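床とバケツと筒の春そうじ

4月
文:Briteo

ヘルニスベルク(Hernisberg)の部屋に移ってきて最初の春です。冬のあいだ見て見ぬふりをしていた床まわりを、ようやく片づけることにしました。きれいに仕上がったお部屋を見せるページではなくて、途中の散らかりもそのまま載せています。わたし、ひとの家の「途中」を見るのがすごく好きなんですよね。棚の中身が全部出ちゃってるところとか、どこに置くか決まらなくて床にいる物とか。同じ趣味の方、どうぞゆっくりしていってください!

床は白いタイルです。これがもう、明るい時間だと紙くずひとつでも目立つ目立つ。前の部屋は濃い色の床だったので、ほこりも切れ端もけっこう見逃してもらえていたんだなあと、いまさら感謝しています。壁はクリーム色で、こっちは気に入っています。朝の8時くらいの光がいちばん似合う色。 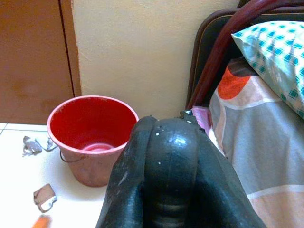 で、そうじの順番の話なんですが、わたしは毎回まちがえます。先に床を拭いて、そのあと棚の上の物をおろして、また床にこまかいのが落ちる。今回こそ上から下へ!とメモまで書いたのに、そのメモをどこかにやってしまって、やっぱり床から始めていました。包装の切れ端なんて、拾ったそばから次のが出てくるんですよ。引っ越しの荷ほどきはとっくに終わったはずなのに、どこに隠れていたのか……。

バケツは前から赤が好きです。Soketicoの日用品コーナーで800円のを見つけてからは、色ちがいに浮気したこともありません(緑はちょっと迷いました)。ぞうきんを入れたり、拾った物をとりあえず放りこんだり、ひっくり返して腰かけたり。最後のは底がへこむのでおすすめしません。新品のつやつやした赤もいいけれど、使いこんで少し白っぽくなってきたくらいの赤のほうが、わたしは落ち着きます。

それから今回、棒とか筒とか、細長い物の居場所にずいぶん悩みました。壁ぎわの棚は幅が92センチ、いちばん長い棒は115センチ。斜めにしても入らないし、立てかけるとずるずる倒れてくるし、夜中に倒れるとほんとうにびっくりします。Cuestaの収納ケースのカタログもながめてみたんですけど、長い物用って意外と少ないんですね。いまのところは部屋のすみにまとめて、ひもでゆるく結ぶ作戦です。見た目はいまひとつでも、倒れてこないだけで気持ちがぜんぜんちがいます。

長い物って、ふだん端から端までちゃんと見ることがないんですよね。片づけのついでに顔を近づけてみたら、塗装のはげたところや小さな傷がつぎつぎ見つかって、そっちに夢中になってしまいました。手はすっかり止まっていました。

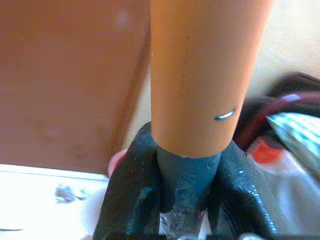
オレンジがかった筒と、その下からのぞく青灰色の軸。筒の下のほうに、小さな金属の針がひとつ。

この色の取り合わせ、かなり好きです。くすんだ青と、サーモンピンクに寄ったオレンジ。カーテンを替えるときの参考にしようかなと本気で考えています(クリーム色の壁にも合いそうだし)。塗装がぼろっとはげている感じも、塗り直そうか迷って、しばらくこのままにしておくことにしました。白いペンキなら少し余っているんですけど、あの青はたぶん同じ色が見つからないので。

シーツやふとんまわりは、天気のいい日にまとめてやるつもりです。ベッドの下はまだのぞいていません。のぞいたら最後、その日はもうごはんを作る時間がなくなる気がして……。棚のほうは半分くらい進みました。残りの半分は、電池と延長コードと、何のだかわからないネジの袋です。ネジの袋は前の引っ越しのときにも同じことを言っていた記憶があります。

長い物のしまい方で「うちはこうしてるよ!」というのがあったら、ぜひ教えてください。できれば壁に穴をあけない方法で。賃貸なんです。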